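Subject: Re: [bench-arms] left arm stops dead halfway to the rack

Myrto Tsoukalas wrote:
> Ours has started freezing on the left side. Runs fine for 35 cycles
> or so, then a following error on the wrist, brakes on, and the whole
> cell drops out. Power cycle and it's happy again. I've swapped the
> controller with the Pirbridge spare and it made no difference. Has
> anyone seen this? I'm about to pull the joint apart.

Myrto, please don't pull the joint apart yet! I think we had the very same fault in January, and it was a great one to chase once I stopped being annoyed with it.

Same story here: left arm only, always a following error, always cured by a restart. I spent two evenings blaming the motor. Then I finally did what I should have done first and plotted the wrist error against wrist angle over 1,000 cycles. Every single stop was past the same angle, on the reach toward the back of the table. Nothing at all when the arm worked near the front. A tired motor doesn't care where the plates are, so I went looking at the cables.

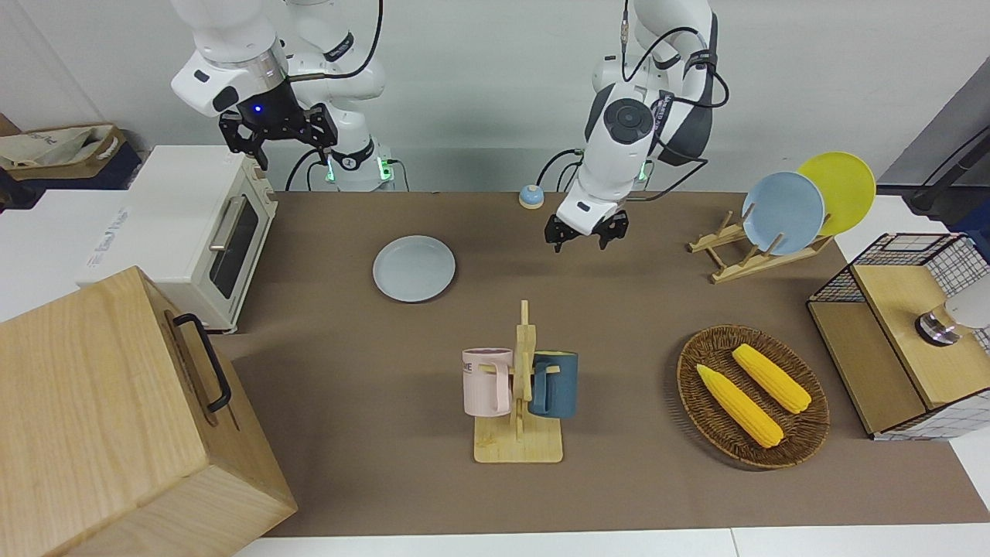

Kitchen cell, both arms over the table. Note the cables coiled on the upper links of the left arm.

The encoder lead on ours was wound on too tight. At full twist it pulled on the connector just enough to drop the signal for a few milliseconds. You can't see it by eye, and a meter won't catch it with the arm parked. What did catch it was logging the raw encoder count while I turned the wrist slowly by hand, brakes released and a second person holding the arm up. (Please do have that second person. Ours sags fast with the brakes off.)

The fix took less time than finding the screwdriver. I unwound the coil, added 4 cm of slack at the wrist, and moved the first clamp up past the elbow. I also put a Lahlou strain relief on the plug. We're at 410 hours since then without one stop, and I'm still grinning about it.

One safety thing while you're at it. When ours faulted, only the left arm braked and the right one carried on with its move. Check that a fault on either side stops both. The Laroris config has it off by default in our version, and I'd never noticed.

Could you post your error plot if you get one? I'd love to see if the angle matches. I can send you my logging script too, it's ugly but it works.

Esia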